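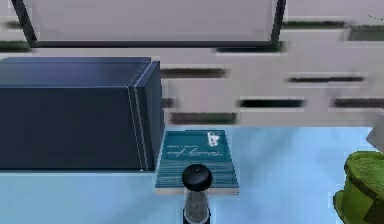 Simulated bench: box, book and bottle
Rendered tabletop with the navy box on the left, the teal book lying flat beside it and the clear bottle with the black cap at the front. The title on the book is too blurred to read at this size, and the clear body of the bottle takes on a grey tint against the blue.

Elmont picking bench: gallery and buying notes

The Elmont bench is the picking station we plan to put in the small returns room at Skarkley. It will sort mixed returned goods such as books, bottles and boxed items, which are handled by hand at the moment. The arm has not been ordered. The work so far has been done in simulation, and this page keeps the pictures together with the notes on what we intend to buy and in which order.

The page is looked after by Bożena Szczepańska. Harvey Nguyen holds the budget. Please send changes to prices to Harvey and everything else to Bożena.

What the bench has to handle

Flat items. A hardback lying on its back is awkward for a two-finger gripper because there is very little to get hold of. Ismont quoted for a suction tool as an extra and we have put it in the main order. Books are a large share of what comes back to us, so it would be used from the first day.

Clear items. Bottles with see-through bodies are hard for the cheaper depth cameras. We asked both suppliers to quote for a better camera and we want to try one on loan before paying for it. If the loan camera does no better on our own bottles, we will stay with the standard one and send clear items to the hand-sorting shelf.

Large boxes. The arm is not expected to lift these. It needs to work next to them without knocking them, and the reach we ask for should allow for a box taking up a good part of the table.

Soft or rough items. Left out of the first order. Anything with a lumpy or mossy surface will go to hand sorting until we know how the suction cups wear.

The budget

The first stage has 3,000 pounds set aside for the bench itself, which means the table, the mounting plate, the lighting and the guarding. The arm comes out of a separate equipment fund and is not included in that figure.

Spare suction cups and filters are to be bought in a single order of up to 400 pounds. Harvey would like this placed at the same time as the arm so that there is one delivery charge.

Simulation software is paid for monthly at 39 pounds. It stays on after the arm arrives. Bożena uses it to test new table layouts in the evening without stopping the line, and the cost should be carried into next year's running budget and taken out of the project.

Training for staff is not yet priced. Ismont includes a half day with the arm. Zou charges for it separately but will come to the site.

Suppliers

Ismont: complete package with arm, controller and gripper. Longer wait for delivery. The quote is clear about what is covered by the service contract and what is not.

Zou: arm and controller only, gripper bought elsewhere. Cheaper at the start. We would have to do the mounting ourselves, and the cost of our own time has not been added to the comparison yet. Harvey is doing this before the next meeting.

We have not asked for leasing prices. It may be worth doing if the equipment fund is cut.

Room and power

The bench will stand against the long wall. The table surface has not been chosen. A pale matt top is preferred, as glossy tops gave us trouble with reflections when we tried a camera in the packing area. Samples should be looked at under the lights that will be used, with a bottle and a book on them.

The room needs 2 more double sockets and a network point. The electrician can do both in one visit. Compressed air for the suction tool is the larger question. There is a line in the next room, but it has to be checked for pressure before we rely on it. A small compressor would fit under the bench, though it is noisy and would need its own line in the budget.

Order of buying

1. Electrical work and the check on the air line.
2. Table, mounting plate and lights.
3. Camera on loan.
4. Arm, controller and gripper, with the spares order.
5. Guarding, once the arm's working area has been measured in the room.

The aim is to have the table in place by September. The arm can follow later without holding up the room, as the table can be used for hand sorting in the meantime.

Still open

Who signs off the risk assessment.
Whether the guarding is a fixed screen or a light curtain. The light curtain costs more and takes up less floor.
Where returned goods wait when the arm is stopped.
Whether the service contract can start on delivery or has to start on the date of order.

Quotes are kept in the Elmont folder on the shared drive, under the supplier's name. Ask Harvey for access. Planning meetings are on Tuesday in the upstairs office.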